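Last updated November 2018

# Setting up two arms to refit a desktop PC

This page covers the bench layout, the parts fixture and the teaching order for putting a CPU and a stick of memory into a tower case with two small arms. It assumes your arms already move and that you can save and replay positions. The controller in our shared workshop at Irncombe runs Zakix, but any software with named waypoints will do.

## Bench

Use slotted aluminium extrusion for the top if you can get it. Everything bolts down anywhere along a groove, and you will move things more often than you expect.

1. Lay the case on its side with the open side up.
2. Leave room at the left of the case for the fixture, and put the gripper arm on that side.
3. Mount the second arm behind the case. Check that it clears the drive cage at full reach.
4. Run both arms slowly through their travel and watch the cables. Ours snagged twice before we gave them more slack.

Unplug the PC from the wall and leave it unplugged. Earth the chassis to the bench.

## Parts fixture

Print the plate flat, with the holders standing up from it. I used grey filament, 4 perimeters, and a layer height of 0.2 mm. The first plate lifted at one corner and the CPU recess came out crooked, so add a brim.

The recess should let the CPU sit level with its heat spreader up. File the walls until the chip drops in under its own weight. For the memory holder, leave enough of the module exposed for the fingers to close on it.

Bolt the plate down, then mark its outline on the bench with a paint pen. If it gets bumped you can put it back without teaching every point again.

## Teaching the points

Open the socket lever and raise the retention frame by hand before you start. Teach in this order:

- home
- above the CPU recess
- at the CPU
- above the socket
- at the socket
- the same four for the memory

Keep the "above" points high enough to clear the drive cage. My full list came to 187 lines once the slow approaches were added.
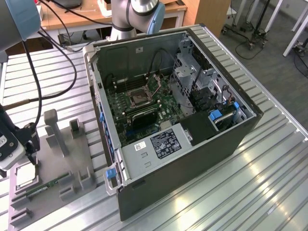 Socket open, memory module in the fixture:
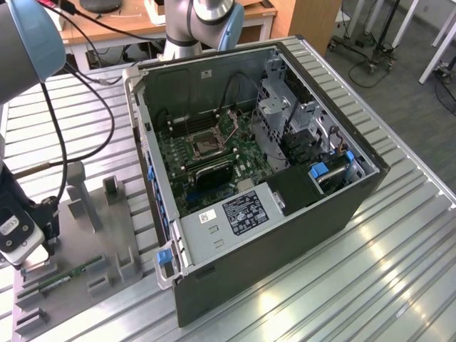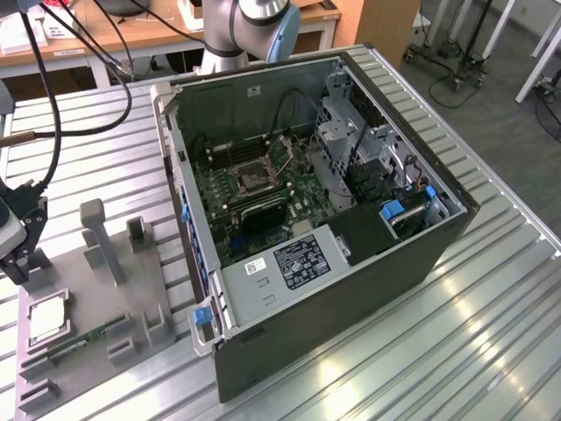 Do the first runs at the lowest speed with a dead CPU and a dead board. Bent pins are not worth fixing. Keep one hand on the stop button until you have had a few clean passes in a row.

If the memory goes in at one end only, lower the press point by half a millimetre and try again. Don't raise the grip force to make up for it, as the module will slip and you'll lose the angle. Save the corrected point under a new name and keep the old one until the next session.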